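3.2 Rooms and lighting

The work was carried out in two rooms of the Clendard building, a former textile store that was converted for general use and is now let by the half day. Both rooms were surveyed in June, with a second visit to the larger room on a Wednesday so that readings could be taken under a different sky. Ľubica Paulík took the light readings and Agustina Montecinos kept the room log, in which every change to the shades or the fixtures was written down with the time it was made.

The smaller room, called Culus on the building plan, has no outside windows and served as the reference condition. Its lighting does not change during the day, and its walls were repainted shortly before the survey. The larger room, Sangkhawat, is the main subject of this section. It is a bright room with white walls and a white corrugated ceiling crossed by beams. Daylight enters through tall windows in the back wall, and these can be covered with pale shades. Long fluorescent fixtures hang below the ceiling (Figure 4).

Rooms of this type are common in converted buildings and are poorly covered by the usual guidance, which assumes a flat ceiling and side windows at desk height. Corrugated ceilings reflect light unevenly. The ridges facing a fixture return most of it, while the sides facing away stay darker, and the beams add further breaks. At floor level the effect is small, but it can be measured at head height and above, where people look when they talk to each other while standing.

The shades in Sangkhawat were treated as part of the lighting and were not opened or closed during a reading. When they are drawn, daylight still comes through the fabric and around the sides, and the edges of each window become the brightest part of the wall. Someone standing near the back wall is then seen against a surface that is brighter at some points than at others. Several people who use the room told us they find it harder to make out what a person is holding when that person stands on the window side. We did not test this separately, but it agrees with the readings. 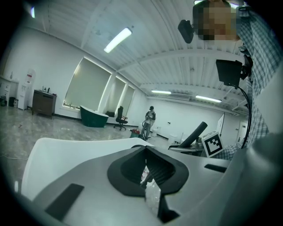 Figure 4. The larger room, with fluorescent ceiling fixtures and shades drawn over three tall windows in the back wall.

3.3 Measurement procedure

Readings were taken on a grid marked on the floor with tape. At each grid point the meter was held level at desk height and then at standing eye height, and the value was written down once the display had settled. Horizontal readings were taken first for the whole grid, followed by vertical readings facing the back wall. The person holding the meter wore dark clothing to limit reflection onto the sensor and stood to the side of it.

Four conditions were used: shades open with the fixtures off, shades open with the fixtures on, shades drawn with the fixtures off, and shades drawn with the fixtures on. After each change the fixtures were left to run before the grid was started again. Sangkhawat was available to us in the mornings only, so all four conditions fall between opening time and noon. Afternoon values, when the sun has moved off the back wall, are missing from the data set and are discussed as a limitation in Section 5.

A target of 1000 lux at desk height was set for close handwork, following the figure used in the Flistari survey. This is higher than most tenants need, but the room is sometimes let for sorting and repair work in which small parts have to be told apart by color. Grid points that fell below the target were marked in the log and read a second time before the condition was changed. Where the two values differed, both were kept and the lower one was used in the tables.

Furniture was left where the previous users had placed it, except where it covered a grid point. In those cases it was moved aside for the reading and then put back. Points directly under a beam were kept in the grid and are listed separately in Table 2.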